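Home Days Out Makers Food About Contact
5 min read

Two trains, one bus and a very good sausage roll: the Rostelden mill open day

I have wanted to get inside Rostelden Mill for years. You can see the chimney from the bypass, and every time we drive past I say "we should go there" and every time we don't, so when my friend Sheila Rowbotham rang in August to say they were doing a proper open day with the looms running, I said yes before she'd got to the end of the sentence.

Getting there is a bit of a faff, I'll warn you now. The train only goes as far as Bristutell and then it's a bus that winds through every village in the valley (lovely if you're not in a hurry, less lovely if you've had two coffees). Get off at the chapel and walk down the hill. The entrance is round the back by the old dye house, and the sign is behind a hedge, so we went past it and had to come back.

Tickets were £3, and you get a slip with your tour time on it. Ours was the late morning one, led by Stanisława Walczak, who started as a mender in the finishing room and now seems to run half the building. She was brilliant. She has one of those voices that carries over machinery without sounding like shouting, and she let us pick up anything that wasn't moving.

We began in the wool store, which smells exactly as you'd hope, sheep and sacking and a bit of engine oil. I'd always imagined fleece arriving all white and fluffy. It doesn't! It's yellow and greasy, and your hands are soft for the rest of the day. Then up a stone staircase worn into dips, to carding and spinning, and finally the weaving shed, where they gave us ear plugs and we all stood there grinning at each other like idiots, unable to say a word.

The noise is the thing I'll remember. It comes up through your shoes. They had a blanket on the nearest loom in a mustard and grey check, and you could stand and watch it grow. Stanisława told us afterwards that the pattern comes from a sample book they found in a cupboard when the roof was mended in 2000, and that it has outsold everything else in the shop ever since.
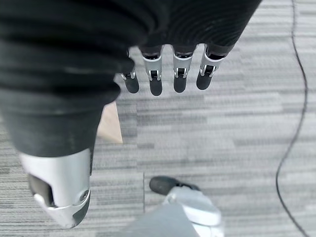

Rostelden, 30/11/2023

After the weaving we went through to mending, my favourite part, and I could have stayed there all afternoon. Every length of cloth gets pulled over a sloping table under the window and gone over by eye and by fingertip, looking for knots and missed threads. Norbert Sipos had a piece of navy twill out and invited us to find the fault in it. Sheila found it straight away and was unbearable about it until teatime. I ran my hand over the same spot four times and felt nothing at all.

The finishing room was warm, which was welcome by then, as the rest of the mill is freezing. Wear a vest! Wear two! They wash and press the cloth in there, and raise the nap on the blankets with a great prickly roller. There's a bit of before and after cloth pinned up by the door that you can stroke, and everybody did.

Lunch was in the canteen, run for the day by Rozália Bodnár, and if you go for no other reason, go for the sausage rolls. Leek and potato soup too, and a ginger cake that had gone by the time I went back for it. I'm still a bit cross about that.

The shop is small and dangerous. I'd promised myself I'd only look, and came out with a lambswool scarf and a bag of offcuts for patchwork. Sheila held out for the big mustard blanket, went away, had a cup of tea, and came back for it. The offcuts are sold by weight and the bin is topped up through the day, so have a second rummage before you leave.

If you're going by bus, the 252 is the one you want, and check the last one back, because it goes earlier than you'd think. We ran for it, blanket and all, and the driver waited.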